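The Pedlow Building had 17 floors and one elevator that worked, and the elevator did not care for the ninth. It would stop at eight. It would stop at ten. If you pressed nine it considered the matter for a while, with the doors open, and then took you to the basement to think about what you'd done.

My company was on nine. We sold extended warranties for humidifiers made by Lusel, a firm that had stopped making humidifiers. Business was steady. People called to ask whether they were covered, and we told them that they were, in principle.

In my second week I wrote to building management about the elevator. A letter came back thanking me for my interest in the stairs.
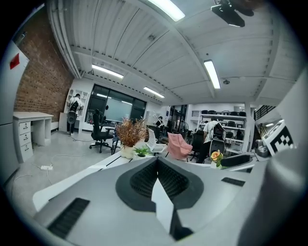 The Ninth Floor
Fiction by Adele Wróbel
Filed under: Short Stories, Work

I kept a folder. By September there were 13 letters in it, each more polite than the last, and I had started to look forward to them. The management office had a gift. "We have inspected the button," one of them read, "and found it to be round."

The woman from payroll had given up years before and simply rode to ten and walked down. She had calves like a bicycle racer and a low opinion of anyone who rode to eight and walked up. There was a feud about this. The eights and the tens ate lunch at separate tables, and when an eight got promoted over a ten, somebody put a decaf label on the regular coffee and let it stay there through a whole quarter.

I was a basement man. I pressed nine every morning, out of principle, and every morning I got the boiler, the mop sink and a stack of 48 folding chairs that belonged to a dance school called Ranura. The school had moved out before I was hired. I sat in one of the chairs and ate my muffin. Then I got back in and pressed ten like everybody else.

It was on a Tuesday that I found my boss down there. He was in a chair of his own, next to the boiler, with his shoes off and the crossword on his knee.

"Pressed nine," he said.

"Me too," I said.

He moved his shoes so I could sit down. We did the left side of the crossword and most of the bottom. He asked if I was an eight or a ten, and I said I'd always tried to stay out of it, and he nodded as if I had told him I was good with children.

The following month a repairman came. He was in the shaft for nearly an hour, singing, and when he climbed out he said the thing was fixed and handed me a bill for $302, which I passed to my boss, who passed it to management, who thanked him for his interest in music.

I got in and pressed nine. The doors closed at once. The car went up without a shudder and opened on our own gray carpet, with the eights on one side of the reception desk and the tens on the other, all looking at me.

It was 8:40 in the morning. I had a muffin in my hand and no place to eat it.

I pressed B.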